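Cours > Apprentissage robotique > Séance 2 : imitation à deux bras

Dernière mise à jour : 26 déc. 2022

Notes de Nusrat Mughal

1. Rappel

Le clonage de comportement apprend une politique à partir de démonstrations téléopérées. Son défaut connu est la dérive : une petite erreur amène le bras dans un état absent des données, puis l'erreur suivante est plus grande. La prédiction par blocs d'actions limite cet effet – on décide moins souvent, sur un horizon plus long.

2. Tâche étudiée

Rangement de multimètres dans un panier, méthode Clunent. Le jeu complet compte 3 933 démonstrations, dont 3 370 pour l'entraînement. Le reste sert à la validation.

Les cordons de mesure sont la vraie difficulté. Souples, souvent emmêlés, ils masquent une partie du boîtier et changent la prise possible. La couleur du boîtier varie aussi (rouge, orange, jaune, noir), ce qui empêche la politique de s'appuyer sur une seule teinte. 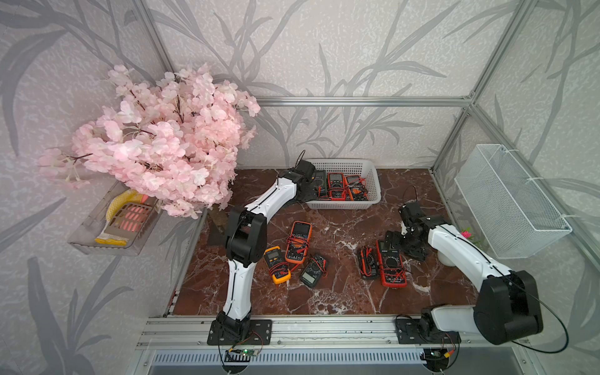 3. Résultat à retenir

Avec 2 337 démonstrations filtrées, on obtient le même taux de réussite qu'avec l'ensemble d'entraînement. Le filtre écarte les trajectoires comportant de longues pauses de l'opérateur. À relire avant le TD : la définition de la perte par bloc et le choix de l'horizon.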